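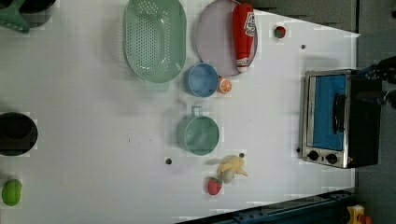 ## Looking after a baseball glove at home

Most gloves wear out in the garage between seasons. The jobs below can be done at a kitchen table with things you probably own already.

### After a game

Knock the dirt out of the pocket and the finger stalls with a dry brush. An old shoe brush is fine. Wipe the palm and the back with a cloth that is barely damp, then leave the glove open on a shelf overnight. Don't put it in a zipped bag while it is still sweaty.

If it got rained on, blot it with a towel and stuff the fingers loosely with newspaper. Change the paper after a few hours. Keep it away from heaters, hair dryers and the dashboard of the car. Leather that dries fast goes stiff, and the laces go first.

### Conditioner

Use less than the tin says. A dab the size of a dime covers the pocket, and another does the back. Rub it in with your fingers or a piece of old T-shirt, wait 15 minutes, and wipe off whatever is left on the surface. Three or four times a season is enough for a glove that gets used every week.

I have used Grumbridge paste for years. Any plain leather conditioner without silicone will do. Cooking oil goes rancid, and petroleum jelly makes the glove heavy.

Test a light-colored glove on the inside of the wrist strap first. Tan leather can come up two shades darker.

### Breaking in a new one

Play catch with it. Between sessions, put a ball in the pocket, close the glove around it and hold it with a wide rubber band or a belt. Take the band off in the morning so it doesn't leave a crease. A stiff catcher's mitt may want 300 throws before it closes properly. An outfielder's glove takes less.

Skip the oven and the microwave. The metal eyelets get hot enough to scorch the leather around them.

### Replacing a lace

Buy rawhide lace, 72 inches long, and cut one end to a point. Stiffen the point with a wrap of tape so it goes through the holes. Work on one section at a time and pull the old lace out only as far as the new one has gone in, or you will lose track of the pattern. A bent piece of coat hanger works if you don't have a lacing needle. Take a photo of the web before you start.

Tighten as you go. Finish with a square knot and leave half an inch of tail.

### Caps and batting gloves

Wash caps by hand in cool water with a little dish soap, and dry them over an upturned bowl. Scrub the sweatband with a toothbrush.

Batting gloves should be rinsed, pressed in a towel and laid flat with the straps closed. If they have already dried hard, put them on and work your hands for a minute or two before the next practice.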